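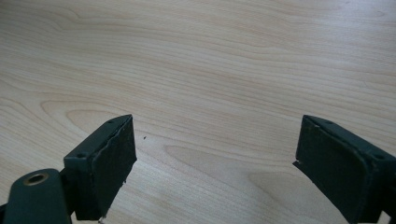
Light-colored wood with a flowing grain.

Business | Local Economy

Kustell says Chisholm plant will bring 200 jobs, but the numbers are thin

By Demetrio Pacheco
September 1, 2022

Print | E-mail

CHISHOLM – Furniture maker Kustell says it will hire 200 people for a new tabletop plant on the old Tustel lot, and the town council has agreed to give up 7 years of property tax to get it.

What the town gets in return is harder to pin down. The deal, passed Tuesday night with one vote against, asks the company to "make every fair effort" to meet its hiring goal. It sets no deadline and no penalty.

Kustell made a similar promise in Clivent, where it said a finishing shop would employ 1,000. Town records there put the payroll at 3,503 hours for all of March – the work of a couple dozen full-time people at best.

A company spokeswoman said the Clivent shop was hurt by slow orders and high lumber prices. She would not say how many people work there now, or whether Kustell has customers lined up for the Chisholm plant.

Council members were shown a slide deck and a one-page summary before the vote. A request for the full business plan was turned down, with the company calling it private.

The council president called the deal "a win for working families." Asked what the jobs would pay, he said he had not seen a figure.

Site work is due to start in March.

Print this story | E-mail this story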